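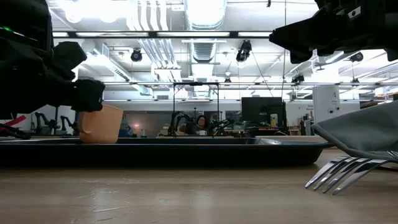 Left gripper above the paper cup, with the second arm reaching in from the right.

Setting up a shared zone for two arms in Rulteo

Two arms that can both reach the middle of a table will sooner or later try to be there together. Rulteo will stop them from touching, but with the default settings it does so by halting both, and then someone has to walk over and clear the fault. A shared zone lets one arm wait for the other and carry on by itself afterwards.

These are the steps we use on the tray-laying task at Kirkberg. They assume you already have both arms running from one Rulteo session, that each arm can complete its own half of the task with the other one parked, and that you know how to edit the cell file. If you are still on separate sessions, merge them first. The lock described below lives in the session and can't be shared between two.

Before you start

Save a copy of the cell file. Call it something you'll recognise, as the editor keeps only the last version.

Check that both arms report joint positions against the same clock. Open the session monitor and look at the line marked "skew". Ours was 37 ms when we first looked, which is too much for this job. Setting both drivers to take their time from the session host brought it down to a value that no longer mattered. If yours drifts back up over an hour or so, the driver is still falling back to its own clock and the fallback needs turning off in its own settings page.

Park both arms and make sure the parked pose of each one is outside the other's reach. This sounds too obvious to write down, but our right arm's park pose had been saved with the wrist turned inwards and it cost us a morning.

Step 1: Draw the zone

The zone is a box given in table coordinates. It should cover the tray and a margin round it. Don't make it cover the whole table. If you do, the arms will simply take turns for the entire task and you might as well run one of them.

In the cell file, under "regions", add:

region tray_zone
 base table
 shape box
 margin 20
 holders left, right
 max_holders 1

The corner values go in by hand or from the touch tool. With the touch tool, bring the closed fingertips of either arm to one corner of the tray, press Mark, then do the same at the opposite corner. Rulteo fills in the rest. The margin is in millimetres and is added on every side after the corners are set, so touch the tray rim itself and leave the margin to the software.

Height needs separate thought. The box starts at the table surface and by default goes up without limit. That's safe but slow, as an arm passing high over the tray will count as being inside it. We set a ceiling that clears the tallest thing we handle plus the length of the gripper fingers. Measure with the gripper open and pointing straight down. If your tall items change from run to run, use the tallest you'll ever put out.

Step 2: Decide what counts as being inside

Rulteo can test the tool point, the gripper or the whole arm against the zone. The setting is "test_body", and it defaults to the tool point.

Change it to gripper at least. The tool point sits between the fingertips, and it can be well outside the box while the gripper body is over the tray. Whole arm is the strictest choice and the right one if your forearms cross low over the table. Ours come in from opposite sides and the forearms stay fairly high, so we use gripper together with the normal arm-to-arm distance check.

Leave the distance check on. The zone is there for scheduling, and it is no substitute for collision checking. We keep ours at 19 mm and have not needed to change it since adding the zone.

Step 3: Mark the moves that need the zone

Open each arm's task and find the moves that start, end or pass inside the box. The Preview button colours these once the region exists. Wrap each group in a claim and a release:

claim tray_zone timeout 8
 move above_cup
 move at_cup
 close
 move above_cup
 move place_high
 move place_low
 open
 move place_high
release tray_zone

Keep the wrapped part short. The usual mistake is to claim at the beginning of the task and release at the end, which works but leaves the other arm idle. The next most usual is to release after "open" while the fingers are still round the object. Always release after the retreat move. If the other arm gets its turn while the first is still sitting over the tray, the distance check will catch it and you'll be back to the halt you were trying to avoid.

Items that lie well off the tray, such as cutlery at the side of the table, can be picked without the claim. Claim only for the placing half. That gives the waiting arm something useful to do.

Step 4: Give each arm somewhere to wait

An arm that can't get the zone stops where it is. If it stops with an object held out over the edge of the box, the perception pass will often lose sight of whatever is behind it, and the next grasp will be planned from stale positions.

Add a wait pose for each arm:

arm left
 wait_pose left_wait
arm right
 wait_pose right_wait

Pick poses that keep the grippers out of the overhead view and a short move away from the zone. Don't use the park pose for this. It's usually too far off, and the arm will spend more time travelling than waiting.

There is one catch. The arm moves to its wait pose as soon as a claim is refused, even if the zone would be free again a moment later. With quick tasks this makes the arm twitch back and forth. "wait_delay" fixes it. We started at half a second -- long enough to absorb the short overlaps -- and never found a reason to tune it.

Step 5: Sort out who goes first

By default the first claim wins, and ties go to whichever arm is listed first in the cell file. That's fine for most work. For laying a tray it matters a bit more: if a cup is down before the plate, the plate has to be brought in over the top of it or planned round it, and the planner will sometimes give up.

You can set an order in one of two ways. The simple way is a flag. Have the right arm set "plate_down" after its release, and have the left arm wait on that flag before its first claim. The other way is to give each claim a priority number and let Rulteo sort them. We used priorities for a while and went back to flags. A flag can be read straight out of the log, whereas with priorities you end up working out in your head why a claim was passed over.

Step 6: Dry run, then slow run

Run the whole thing in simulation with the zone display switched on. The box turns green when held and grey when free. Watch for any moment when a gripper is inside a grey box. That means a move has been left outside its claim.

Then clear the table and run the real arms at a quarter speed with no objects out. Keep a hand on the stop. After that put the objects out and run again at the same speed. Only then bring the speed up.

Step 7: Read the log

Load the session log into Tô and filter on "claim". Our first full log came to 1,362 lines and nearly all of it was noise from the joint monitor, so do filter before you start reading.

Look for three kinds of entry. "refused" followed by "granted" is normal waiting. "timeout" means one arm waited longer than its limit, and usually the other arm has a release missing after a failed grasp. "orphan" means the task ended with the zone still held. Both of the last two are best cured by putting a release in the task's failure branch as well as in the main one:

on_fail
 move retreat
 release tray_zone
 goto start

Releasing a zone you don't hold does nothing, so it is safe to put this in every failure branch.

When the tray moves

Everything above treats the tray as fixed. If it is put down by hand between runs, tie the zone to the detected tray instead by changing "base table" to "base tray". The box then follows the last detection. Take the detection with both arms at their wait poses and freeze it before the first claim. A zone that shifts while an arm is inside it will raise a fault, and rightly so.

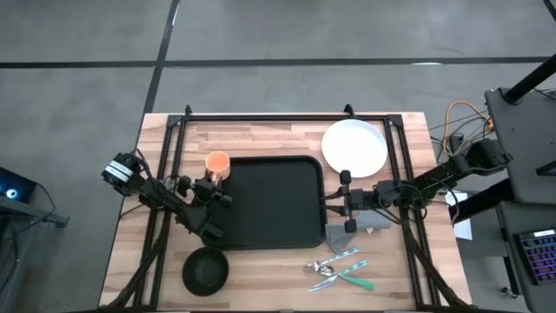 Obed Acheampong asked in the comments whether the zone could be split down the middle so that both arms can work over the tray together, as he had tried it at Stostville and kept getting the two claims stuck against each other.

Yes, it can be split, and the sticking comes from the order of the claims. If the left arm holds the left half and wants the right, while the right arm holds the right half and wants the left, neither will let go. Make both tasks claim the halves in the same order whenever they need both, even if that feels backwards for one of the arms. Write it as a single line:

claim tray_left, tray_right timeout 8

Rulteo then grants both or neither. You'll also need a strip between the halves as wide as one open gripper, or the distance check will stop the arms long before the zones do. On a small tray that strip takes up most of the space, and one zone is easier to live with.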